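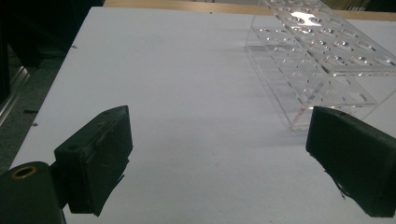 Cordeiro asks how often we redo the finger pads on the Pollham gripper. Every 1,170 cycles on paper, sooner once the edges fray.

Ours are frayed on both fingers. A loose flap can snag on the clear rack, so they get changed before the next run.

Order: power off, peel, wipe off the old glue, wait 20 minutes, new pads on. Press from the middle out.

Then check the screws, close the fingers 2 times with nothing between them, and redo the zero.

Spare pads are in the Nutside drawer. 6 left.

14 shares · 3 comments
© Dundard shop notes · Back to top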